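Handheld grippers for home data collection: what would you buy with a fixed budget?
Forum: Purchasing and Planning

manolis_g
Planning the next equipment order and I keep going around in circles, so I'm throwing it open. Work is small household stuff on a table, packets in and out of a tray mostly, done in people's living rooms. 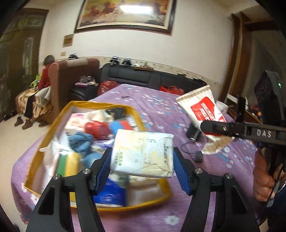 Rigoberto: before you price a single gripper, decide how many homes you want running at the same time. Everything else falls out of that number. We did it backwards at Clatow, bought the hardware first, and ended up with two sets in a cupboard and one very tired operator.

manolis_g
Fair. I'd like 4 homes going by September. Two handhelds per home, one for each hand, plus spares. I've got $3123 left for everything that isn't the grippers themselves, so that means finger pads, power banks, cables, storage, cases, and whatever I've forgotten. I always forget something.

percy_rios
You forgot shipping between homes :) And insurance, if your place makes you carry it.

I'd put way more than you think into pads. Soft slippery wrappers are rough on them, or at least they have been for us. The ribbed ones hold tissue packs and snack bags nicely when new and then the ridges round off and your operators start squeezing harder to make up for it. Then they complain about their thumbs. We swap ours on a schedule now and I budget them like printer ink.

efrain.a
Disagree with Percy a little. We log pad changes and most of the ones we threw out had plenty of life left. People swap them because the schedule says so. Buy one spare set per gripper, wait a month, look at them, then order more. You can always get pads. You can't always get the money back once it's sitting in a drawer as rubber.

percy_rios
Depends what you're picking up though! If it was all wooden blocks I'd agree with you. Plastic film is a different animal.

efrain.a
Ha, ok, I'll give you film. Still wouldn't prebuy a year of it.

manolis_g
It's nearly all film, so I'm leaning Percy's way. Maybe two spare sets each and then look.

What about storage? I priced drives at $600 for the lot and my boss made a face.

Rigoberto
Your boss can make a face. Lost footage costs you a whole visit - travel, the household's time, the operator's day. We had a card go bad on the Alvarado job and had to go back and do an afternoon again, and the family was very nice about it but you only get to ask that once. Keep the $600. I'd cut the cases before I'd cut the drives.

orlando apaza
New here, hope it's ok to jump in. I run a much smaller setup (two operators, me being one of them) and the thing I'd spend on is power. Our sessions run long and the grippers are fine but everything else with a battery gives up at a different moment, and then you're standing in somebody's front room hunting for an outlet behind their couch. Get good power banks and short cables. Long cables end up in the tray with the groceries, ask me how I know.

Also, objects. Did you budget for objects? We used whatever the families had at first and it was great for variety and terrible for planning, because we couldn't repeat anything. Now each kit goes out with a bag of cheap packaged goods and we top it up from the home.

manolis_g
Objects!! There's the thing I forgot. Thank you Orlando. What does a bag run you?

orlando apaza
Last restock was $201 and that covered both of us, with leftovers. Packaged stuff gets crushed and you want some of it to look new, so I'd plan on doing it more than once. The dollar store is your friend.

efrain.a
Careful with all-new objects though. If every packet is crisp your data looks like a supermarket shelf. I keep the crushed ones in the bag on purpose.

percy_rios
Same here. We have one noodle packet that's older than some of our staff.

Rigoberto
Manolis, one more question. Are you buying or renting the grippers? Vendel quoted us a rental with swaps included and for a short project I'd have taken it. We went with buying from Plidholm in the end, mostly because our project kept getting extended and the rental would've passed the purchase price before we were done.

manolis_g
Buying, I think. The rental looked cheap until I read what they charge for late returns, and I know us, we'd be late. But if we only get funded through the fall I might come to regret that.

efrain.a
Rent two, buy the rest? If the money stops you hand the rented ones back.

Rigoberto
Mixed fleets are a pain. Different firmware, different pads, people grabbing the wrong charger. I wouldn't do it unless they're the same model.

manolis_g
Asking Vendel which model they'd send. I'll post the spreadsheet once objects and power are in it. Orlando, what length are your short cables?

orlando apaza
Just long enough to reach from the belt to the hand. I'll measure one tonight and post it.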